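Module 3: Reading and Writing the Restaurant Review
Handout 2 — The Small Tea Room as a Subject
Issued 3/23/23

Purpose of this handout

This handout supports the second lecture of the module and should be read before the seminar. It deals with the review of small premises: tea rooms, coffee counters, dessert shops and places that combine two of these. Reviews of full-service restaurants were covered in Handout 1 and are not repeated.

Set reading

Students should read chapter 2 of Okabe, The Short Visit, and the extract from Ogura on menus. Both are in the course pack. Haruna Okabe reviewed tea rooms for a regional paper before she taught, and her chapter is practical in tone. Katsuhiko Ogura writes as a former proprietor and is less patient with reviewers. The two disagree about repeat visits, and students will be asked to take a position.

1. Locating the premises

A reader who wishes to visit must be able to find the door. Directions belong near the opening of the review and should name something that will still be standing in a year. "Opposite the post office in Pryor Street" is better than "next to the new phone shop". State the floor, and whether there is a lift. If parking is difficult, say so once.

2. The room

Seating should be described by kind and by comfort. It is useful to know whether two people can talk without raising their voices, whether a pushchair will pass between the tables, and how the room is lit after dark. General praise of the atmosphere tells the reader very little. Okabe asks her students to write the paragraph on the room without the words "cosy", "quaint" or "ambience", and the same rule applies to coursework here.

3. The menu

Do not reproduce the menu. Select the dishes that show what the kitchen is trying to do, and give the price of each as printed on the day. At Runuteo, the tea room used as our first case, the printed list runs to 12 teas and a short page of sandwiches. The student reviews in the course pack mostly discuss the teas and ignore the sandwiches, although the sandwiches are what most customers order at midday.

Ogura's extract makes a related point about long menus. A small kitchen offering a great many dishes is usually relying on a freezer, and the reviewer should taste with that in mind — but should not state it as fact unless a member of staff has confirmed it.

4. Service

One slow afternoon is not evidence of poor service. Record the time of arrival, the time the order was taken and the time the food came, and report these plainly if they matter. Staff should not be named without their consent, nor described in terms of their appearance.

5. Case for comparison: Skuselton and Detia

Skuselton is a dessert counter with a few stools. Detia is a tea house with table service and a separate room for groups. Reviewers have tended to compare them on price alone, which is unfair to both. Students should prepare notes on portion size, waiting time and the range of drinks, using the reviews supplied.
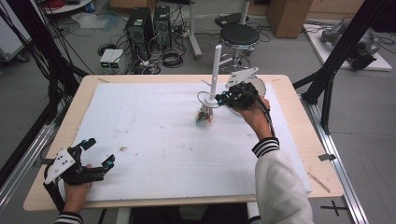 6. Assignment

Write a review of 912 words on a tea room or dessert shop of your choice. The word count excludes the title and the practical details (address, opening hours, prices). At least 2 visits are required, on different days and at different hours. Receipts should be kept and attached to the cover sheet.

Work is marked on accuracy, on the quality of description and on fairness to the proprietor. Reviews based on a free meal will not be accepted. Students who have worked at the premises, or whose relatives own it, must choose another.

Extensions are granted by the module office only. Marked work will be returned in September, together with the reading list for Module 4.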